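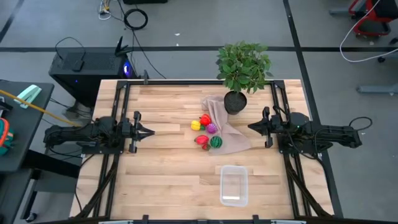 We had been promising ourselves a trip to the Pledeo open day for two years, and in February we finally managed it, Noreen Abbasi driving and me in the passenger seat with a flask of tea and a set of directions that gave up at the last roundabout. A very kind man in a van pointed us the right way, and by the time we had parked and signed in (I was visitor 581, and rather pleased with it) the first tour had already left.

I was glad in the end, as we got Ostap Karpenko more or less to ourselves. He took us round at a pace that suited my knees and didn't mind how often we stopped. And we did stop, mostly at the table with the toy fruit and vegetables on it, which I could have stayed beside all morning. I have a weakness for play food – my own children had a greengrocer's shop on the landing for years – and there was a yellow pepper with a green stem, a red one, a strawberry and a stripy little watermelon that Noreen took a great fancy to. The job on the go was putting things away in a clear plastic tub, and anybody who has ever had a playroom to clear before supper will know exactly how absorbing that can be.

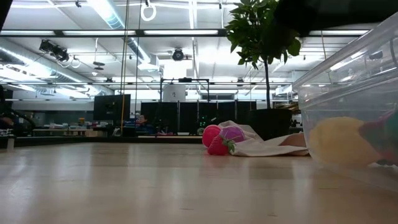 Noreen asked whether the cloth was meant to be folded as well. Ostap said that folding came up on other days, and he got quite animated about tea towels, which he thinks are far harder than shirts. I told him I have never in my life folded a fitted sheet and he laughed, I think with some sympathy. I liked the table itself too, all pale wood in strips, very like the worktop my sister saved up for and then wouldn't let anyone chop on.

What cheered me most was the plant. So many places of this sort have no greenery at all, and there was a good leafy one in a black pot, right by the cloth, looking glossy and well cared for. I asked what it was called and Ostap went off to find out, but came back with biscuits instead. 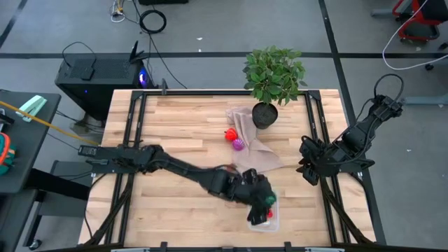

We had meant to see the Claketti display before lunch as well, but there was a queue and the soup was calling. Leek and potato, very good, with proper bread. Over it Noreen and I argued about a small purple and pink toy with ridges, which she was certain was an onion and I took for some sort of fruit. We never settled it.

Parking is free if you come in by the back gate, and the lift is slow but it does work. The next open day is in the autumn, and we have already put our names down.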